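How a Ferry Carries Cars

A car ferry is a ship with a parking lot inside. The ferry from Stodstead to Ciminov can hold 574 people.
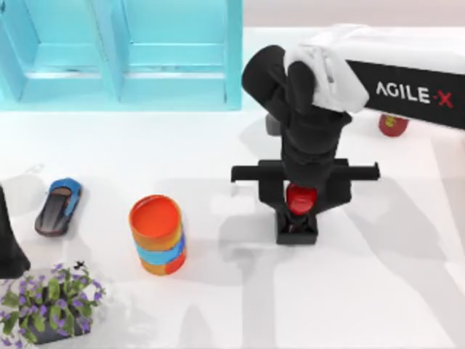
Cars drive in through a big door called a ramp. Crew members show each driver where to stop. Heavy trucks go in the middle - this helps keep the ship level.
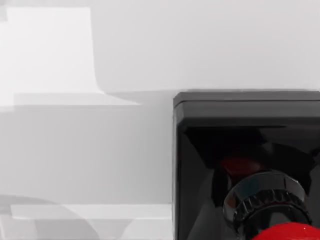
Then everyone walks upstairs. Nobody stays in the cars during the trip. 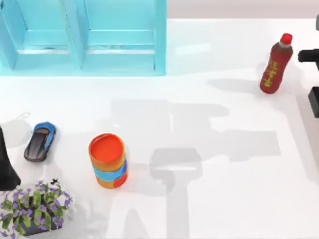
Words to Know

Deck: a floor on a ship.
Bow: the front.

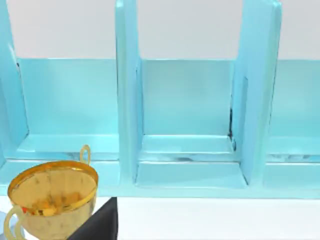

Stern: the back.
Port: the left side when you face the bow.

Written by Araceli Bravo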